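We have been working our way through the Skorano country atlas for children since December, a couple of pages at bedtime and rather more on rainy afternoons, and I think I can finally say something useful about it. It's a big, heavy thing, 551 pages, and my first worry was that my daughter (she's seven) would take one look and wander off. She didn't! She went straight to the index, found the country her grandmother came from, and we've hardly had the book to ourselves since.

Each country gets a map, a page on everyday life and a page on food and festivals. The writing is plain and friendly, and I liked that it doesn't talk down. The section on school lunches kept us going for a whole evening — we ended up making lists of what we'd swap for what.

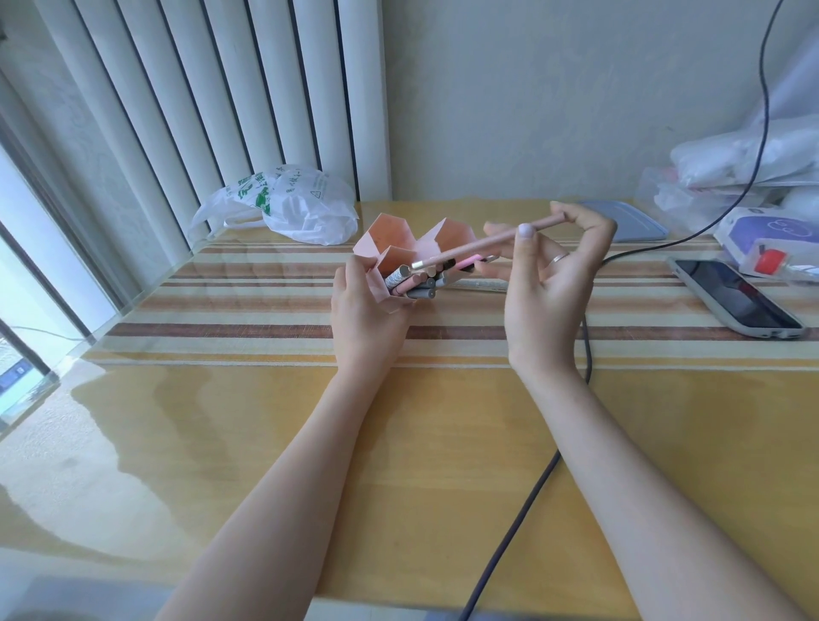 The maps are the best part for me. The rivers are clear, the capitals are easy to spot, and there are little blank ones at the back for copying and coloring in. I do wish there were more of those, as two per continent don't go far with cousins visiting. The type in the captions is on the small side too, and I needed my glasses for most of it.

I had the Ninutus atlas as well, from the library, and it's prettier but awfully thin on Africa and South America. Skorano does much better there. One grumble: the mountain chart on page 61 is printed right across the fold, so the tallest peaks vanish into the binding.

Good for ages six to eleven, I'd say, with a grown-up nearby for the longer names.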